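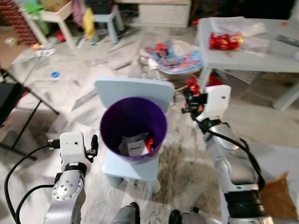

Head camera view, both grippers at the purple bin.

Tovach Leader Set, two-arm version: review
By Bevan Harawira

The Leader Set is a pair of passive arms that clamp to a bench. The operator holds them, and a pair of powered arms elsewhere copies the joint angles. The package has the two leader arms, a trigger handle for each, a foot pedal, a control box, two wrist camera brackets and the Griltgate recording software on a one-seat license. Follower arms and cameras are bought separately. I used the set for three months with followers we already had, mostly for household pick and place, and recorded 1206 episodes that I would be willing to train on.

Setup

Each leader arm ships assembled except for the handle. The base clamp accepts a bench top of normal thickness and needs a hex key that is not in the box. Joint zeroing is done by folding the arm into a printed jig and holding the pedal until the light changes. The jig is good. I got repeatable zeros with it, and Keegan Prendergast, who had never touched the set, got the same zeros on his second try.

Mapping the leader joints to a follower that Tovach does not list takes longer. The configuration file wants a sign, an offset and a limit for each joint, and the manual covers the sign convention in one sentence. I had the left wrist roll inverted for most of an afternoon. Run the first session with the speed limit at its lowest setting and with nothing breakable in reach.

Handling

The arms are light and counterbalanced by springs. Let go at mid-height and they stay there. Fully extended they sag slowly, and the followers sag with them unless the pedal is up. The pedal acts as a clutch: press to couple, release to freeze. On recoupling, the software asks the operator to bring the leaders back within tolerance before motion resumes. This is the best feature of the product. Older sets I have used jumped to the new pose.

Triggers have a long travel and a weak spring. Gripper position tracks well through the middle of the range and poorly in the last part of the close, so light grasps on soft packaging take practice. A stiffer spring is available as a spare part and I recommend ordering it with the set. Thin objects lying flat against the bottom of a container remained the hardest case for me with either spring.

There is no force feedback. The operator judges contact by eye, from the camera feeds or by standing where the followers can be seen. For work inside a container this matters a great deal. The head view gives a reasonable look into the bin from above: a white box and a small red object near the bottom can be told apart without trouble. What it gives poorly is the distance from a finger to the wall. With two arms over one opening there is also the question of which housing will block the view first, and the operator has to plan for it.

Cable routing is left to the buyer. Our followers carry a loop of cable at each gripper, and the loops need enough slack for full wrist roll. Tovach supplies adhesive clips. They held on flat plastic and came off curved metal.

Wrist camera brackets
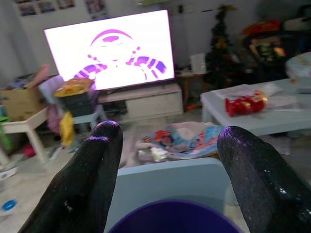
The brackets are the part of the set I expected to complain about, and they are mostly fine. They hold a small board camera at a fixed angle with one tilt screw, and the screw has not slipped. The angle puts both fingertips well inside the view with room beyond them, so the operator can see the fingers and the target together on approach. With the rim of a purple container between the fingers at the bottom of the view, there is enough dark violet interior visible to line up on. Dark fingers against a dark interior leave little contrast, though, and light-colored finger pads would help the operator and probably the trained policy. The wide view also takes in the rest of the room, including a television with a washed-out picture. Griltgate has an exposure lock per camera, off by default, and I suggest turning it on in any room with a bright screen in it.

Recording software

Griltgate writes one folder per episode with joint states, commands, video and a text label. Start, stop and discard are on the handle buttons, so there is no need to reach for a keyboard. Discard asks for no confirmation. I lost several good episodes this way before remapping it to a double press.

Time stamps are taken at the control box. Between leader and video I measured a fixed offset, which can be corrected in the settings, plus a small drift that cannot. Over a 90 second episode the drift was below anything I could see in playback. At 300 seconds it was visible, so long tasks should be split.

Labels are free text with no list to choose from. Two operators will spell the same task two ways. Cyril Bloxham wrote us a short script that checks labels against a fixed file before export; something like it should be built in.

Support

Two questions to Tovach were answered by the next morning. The third, on the drift, was answered in February with a firmware file that made no difference I could measure.

Compared with the Bevness glove

Maxine Partington ran the same bin task with a Bevness glove. The glove is faster to learn and cheaper, and it leaves the forearm pose to the solver. In open space that is acceptable. Over a container with a chair back behind it, she had elbow positions she would not have chosen. With the leader arms every joint goes where the operator puts it.

Verdict

Recommended for two-arm data collection in tight or cluttered spaces, if the buyer is comfortable editing a configuration file. Less suitable for delicate grasping with the stock trigger. Order the stiff springs and a hex key.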